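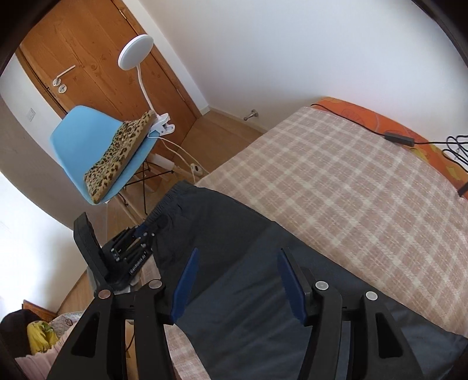 One reader wrote in after the May comparison to say that the soft pads on a hand-held gripper should be tested on cloth before anything rigid, and that our first procedure had the order backward. The objection was fair. A block tells you whether the fingers close. A pair of folded layers tells you whether the pads hold evenly along their length. The revised procedure follows.

Comparing finger pads on a hand-held gripper

You need the gripper, two sets of pads, a bed or other padded surface, and one heavy garment. We compared the Arkex soft pad with the Clerton ribbed pad. Recordings went into Breltus, but any logger that keeps video and finger width on one clock will do.

1. Mount the first pad set. Tighten the finger screws by hand, then a quarter turn with the driver. Open and close the fingers fully and check that the pads meet along their whole face. If they touch only at the tips, loosen the mounts and reset them.

2. Zero the finger width with the pads closed. Repeat after every pad change - the two sets differ in thickness, and an old zero will make the thicker pad look weaker than it is.

3. Lay the garment flat on the blanket. Approach with the fingers open and pointing forward, and keep the wrist still for one second before closing.

4. Pinch a single layer, lift it clear, hold for five seconds, release. Log a slip if the fabric moves against the pad at any point during the hold.

5. Repeat until you have 64 grasps. Change the approach angle after every eighth grasp.

6. Fold the garment once and run 31 more grasps on the double layer. Do not change the zero between steps 5 and 6.

7. Swap the pads and start again from step 1.

Keep the lighting fixed for both sets. Daylight from a window drifts enough over an afternoon to upset the width tracking on the Mets controller, and the lost samples look like slips in the plot. If a run shows gaps, discard the run; do not interpolate.

Our log holds 684 grasps so far. Single-layer results are close. On the double layer the ribbed pad slips less but tends to pick up the blanket along with the garment, so log that as a separate fault. We plan to stop at 1000 and post the table then.

Contact Clerton Bench Notes | © 2023 | Back to top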